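Home Features Interiors Laundry Newsletter Search

6 min read

November | By Pauline Birkett

"It all goes on the bed first"

Beverley Treloar has sorted other people's laundry for 10 years, and she answers my first question before I've got my coat off. Where do you start? "The bed. Always the bed. If it's on the bed you have to deal with it before you can sleep."

She runs Prarnent, a one-woman business that comes to your house and gets the clean washing back where it lives. No ironing. No dry cleaning. Just the heap. Wednesday is her long day, three houses, and we talk between the second and the third, at her kitchen table, with the dryer going.

How bad is it usually? "Not as bad as people say on the phone. They say mountain. I get there and its two loads and a bathmat." She laughs. "They've been walking past it for a week so it's grown in their heads."

Dark things come out first. Underwear, sweats, T-shirts, anything black. She says black is slow work because you can't tell one piece from another until you've got hold of it, so she does it while the light is good and she is still fresh. A waistband helps. "You look for the elastic. Grab that, shake, and now you know which end you're on."
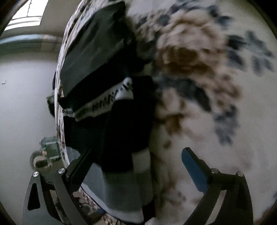

Darks on the flowered bedspread, white waistband showing.

She's firm about bedspreads. Leave it on, pull it flat, work on top of it. A busy print doesn't bother her, though she knows people who swear by a plain sheet. "I've lost a sock on a plain sheet too. You loose socks. That's socks."

Folding? She has opinions, but fewer than I expected. She was taught the tight little roll at her first job, at a hotel laundry called Kershaw, and gave it up within a month of going out alone. Now it's thirds for tops, halves for bottoms, and underwear goes in the drawer flat or not folded at all. "Who's checking? I've had clients apologize to me for their underwear drawer. I don't care. Does it shut?"

What does she care about – blankets, it seems. We spend a good part of the hour on blankets. Fleece most of all. People wash it with towels and then wonder about the fluff, she says, and they dry it too hot, and then they put it away in a closet where it takes up the room of 6 sweaters.

"Fleece doesn't want to be small. You fold it, you turn your back, it's up again." Her fix is dull and it works: fold it once more than you think you need to, put it at the bottom, let the heavy stuff sit on it.

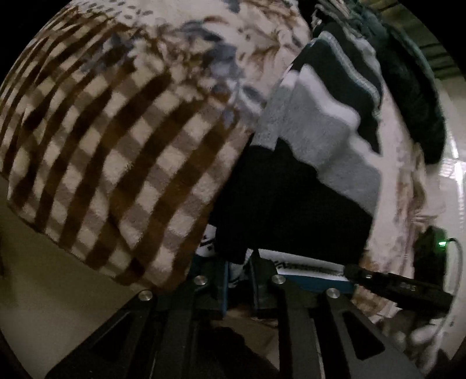

Towels she keeps well away from all that, in their own stack, long edge to long edge and then in thirds so the fold faces out. She likes stripes on a towel because the stripe tells you if you're straight. Bath towels one side, hand towels the other. Anything thin or gone at the edges gets put aside and the owner decides. She never throws out a thing herself, not since an argument over a dish cloth that turned out to be somebody's grandmother's.

Money comes up. She charges by the visit, not the hour, and bought a shelf system from Oletti last year for 770 dollars, for her own house, which she now regrets. "Beautiful. Too deep. Everything goes to the back and dies there." The baskets are Woritz, secondhand, and she'd buy those again tomorrow.

Does she do her own laundry the same way? Long pause. The dryer buzzes and she ignores it.

"Mine sits," she says. "Mine sits till Sunday some weeks. I've had a blanket over the back of that chair since before Halloween."

Any tip for people who hate the job? Do the big things first if you're tired, she says, which is the opposite of what she does for clients. Two blankets folded and half the bed is back. Then stop if you want to. Put the rest in a basket, have your dinner, do the darks in the morning by the window.

She's looking at the clock by now. Third house is across town, a family of five, and they've already texted her twice to say sorry about the state of it.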